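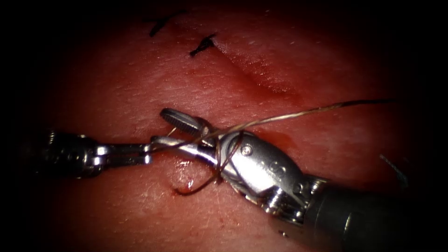
Aurelia Sârbu has been recording knots at Drunon since March. She sits at the console, ties one, and the arm motions are saved along with the video.

"We wanted 100 good ones from each surgeon," she says. "I'm at 14. Loops slip, and those go in a separate folder."

The slips are kept too. Győző Szilágyi, who trains the model, asked for them after an early version learned to wrap the thread but had no idea what to do when a loop came loose.

"It had only seen people do it right," he says. "Now I ask her to keep going and fix it."

A session runs three hours, with breaks. Sârbu labels her own recordings afterward, marking where each wrap starts and ends.

"The labeling is slower than the tying," she says. "I do eight, then I go get lunch."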